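Where Does the Quiet Go? Noise in the Irstead Library
Group project report -- Gwawr Prydderch, Bart Hendriks, Man-lok Yuen

2. Method

We left paper forms on the second floor through January and asked people to write down what had last annoyed them. We printed 64 forms and got 18 back, one of which was a shopping list. Faraji Wanyama, our supervisor, called this a respectable return. He was being kind.

Most complaints concerned crisps. Whispering came next, and several people found it worse than ordinary talking -- a view our group came to share while sitting next to each other for a month.
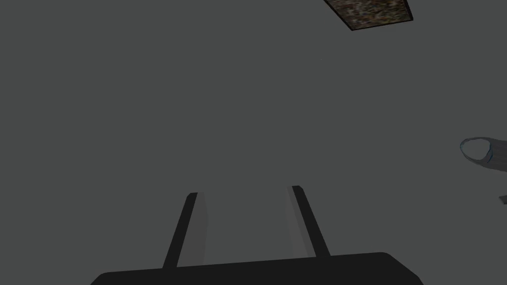

Figure 2. Plain dark grey surface, computer rendering.

3. Findings

Hard floors and bare tables were blamed more often than people were, although the forms were filled in by people. The corner by the atlases was rated quietest. It also has no sockets, and we suspect the two facts are related.

Bart wanted to test carpet tiles. The budget did not want to. We borrowed a rug from Gwawr's landlady instead, and it had to be back by the weekend.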